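Week 2: Taking out and fitting a processor
Notes by Povilas Krūmiņa, 28 February 2024

G'day all. I got through this one a bit fast on the day, so I've typed it up properly (sorry to the back bench!). It's worth 30 marks of your prac book, so have a read before you start pulling things to bits.

First thing, give the chip somewhere to live. I'm fussy about this. I like a holder with walls, because a bare processor on a bench gets leaned on sooner or later. Lid up, and hands off the underside, please.

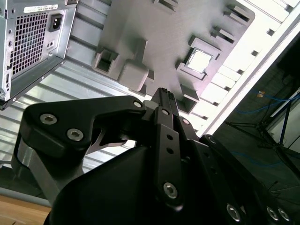 Fig. 1. Processor sitting in the raised square holder on the grey tray.

Now the socket. On these boards it's LGA, so the fine contacts are in the socket and the chip only has flat pads. Ease the lever down and out from its catch, let it come up, then flip the load plate right back. Don't go poking about in there with a finger or a cloth! Bent contacts are a misery to fix and I've binned good boards over it.

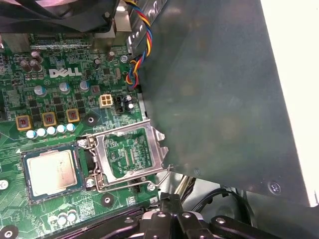
Fig. 2. Dell board with the load plate flipped open and the socket empty. Processor at lower left.

When you fit the chip, line up the notches and lower it straight down, no pushing and no sliding. Plate over, lever down, fresh paste, then the cooler. Prac books to me by the end of next week.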